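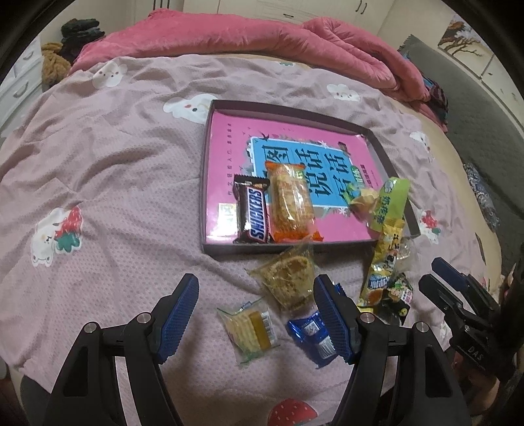 チケット:グリッパ比較(手持ち2台)、袋菓子の把持不良
状態:対応中
優先度:中
対象:ハンドヘルドグリッパ、指パッド、手元カメラ
関係先:Toline(パッド)、Presgate(ログ取り込み)

■症状
箱に移す作業で、フィルム包装のつまみ損ねが多い。パッドが袋の上を滑って、閉じきった時点で何も挟めてないことがある。棒状の菓子と本は問題なし。薄い小袋と、空気の入った細長い袋がダメ。
9月の機材入れ替え後から。前のパッドでは出てなかったと思うが、当時は袋物をほとんど試してないので比較にならない。

■環境
ベッドの上。シーツは柔らかい、沈む。箱は浅いフタ形、中に本を1冊敷いてその上に菓子。
パッドは青のテクスチャ付き。
グリッパは手持ち2台、左右で同時に使用。
取り込みツールはPresgate、設定は初期値のまま。

■ログ
10:20 平らな机で同じ袋を試す。つかめる。ベッドに戻すと滑る。パッドだけの問題ではなさそう。
10:45 角度を寝かせてみる。指先が先にシーツに当たって袋が逃げる。立てた方がまし。
11:10 開度のゼロ点ずれを疑って再キャリブ。全閉で4カウント残り。許容内。変化なし。
11:30 パッドをアルコールで拭く。少し改善した気がするが、誤差かも。
13:05 閉じる速度を落とす。1,000→800。袋が逃げる回数は減った。ただし遅いとデータとしては使いづらい。保留。
13:40 袋の真ん中ではなく端のギザギザ(シール部分)を狙う。これが一番効いた。持ち上げると縦にぶら下がって、ねじれるが落ちにくい。
14:15 ただし端つまみだと中身が下に寄って振れる。本の上に置くとき向きが決まらない。ぶら下がった袋が手元カメラの真ん中をふさぐので、奥の箱が見ずらい。
14:50 もう1台の方でも同じ手順。傾向は同じ。個体差の線は薄い。
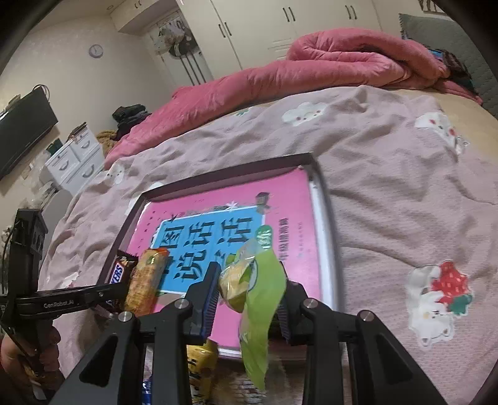

Toline
ログ拝見しました。端つまみで安定するのであれば、摩擦不足よりも接触面の問題と考えます。テクスチャ付きは面で当たる前提の形状で、膨らんだフィルムだと山の先端しか触れません。柔らかめの平滑パッドをお送りできますので、同じ袋、同じ速度で比べていただけますか。なお、アルコール拭きは表面が硬くなる場合があるため、水拭きでお願いします。速度は1,000に戻した状態のデータが欲しいです。

■返信
了解、平滑パッド1組お願いします。アルコールはもう使わない。今日拭いた分は別扱いにするので、未使用のテクスチャ付きも1組つけてほしい。比較の基準にしたい。

■追加ログ
15:30 速度1,000に戻す。端つまみなら成功率は落ちない。中央つまみは相変わらず。
16:05 2台同時に閉じると片方のログが17ms遅れて入る。Presgate側かハブか不明。ハブのポートを入れ替えたら遅れる側も入れ替わった。ハブぽい。
16:20 別ハブに交換。遅れ消えた。把持の件とは無関係だが記録しておく。このハブは使用中止、ラベル貼った。

■比較メモ(現時点)
テクスチャ/端つまみ:良。振れる。
テクスチャ/中央:袋が膨らんでいると滑る。棒状の菓子は良。
テクスチャ/速度800:中央でも少しまし。遅い。
平滑:未着、未評価。

■残り
・平滑パッド到着後、机とベッドの両方で同じ順番で実施
・端つまみ時のカメラ視野。取り付け角を少し上げられるか確認すること
・シーツの下に板を入れた場合も一回やる
・速度の最終値は平滑の結果を見てから決める

次回更新はパッド到着後。それまでこのチケットは開けたままで。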